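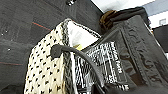 T. Mosquera

4. Bags within bags

4.1 The floor as a shelf

Most work on household storage begins with the cupboard. Ours was meant to as well, until the visits began and it became plain that the cupboard is where bags go to be forgotten, while the floor is where they live. Of the 60 homes and small offices in the Rornska survey, 21 kept their bags mainly on hooks or shelves. The rest had a patch of floor, usually near a door, which everyone in the building treated as furniture.

Figure 4. Knitted item and printed bag on dark grey carpet.

The pairing in Figure 4 is typical in its lack of any common purpose. The cream knit, with its small black stitches and speckled border, has a white lining showing at the opening and a pale yellow tag or card tucked in near it. Its neighbour is a glossy black-and-white bag printed in the manner of a newspaper, with white lettering up one side that seems to say "Fashion". We coded the first as soft and the second as printed, and spent a whole afternoon in June arguing over whether a soft thing with a lining should have a code of its own. It now has one (S2). It has been used 13 times.

4.2 Small papers

Tags, cards and receipts were recorded wherever they could be seen without moving anything, a rule borrowed from the earlier Fokov study and regretted almost at once. Owners were asked what a given slip of paper was for. The commonest answer was that it was probably important. Second came surprise that it was there at all. No owner threw one away during a visit, though several moved theirs to a different bag, where we duly recorded it again.

4.3 Handles

Handles gave more trouble than any other part. In a heap, a strap or cord may lie across two or three bags and belong to any of them, or to something underneath. The coding sheet allowed for "attached", "detached" and "unclear", and the last of these did most of the work. A handle was coded as attached only where both ends could be followed – a strict test, which plenty of perfectly good handles failed.

Agreement between coders was poor for handles and good for colour. Patterned surfaces fell in between, mainly because the Mivard scheme offers "text" and "graphic" as separate boxes and the makers of shopping bags have not read it.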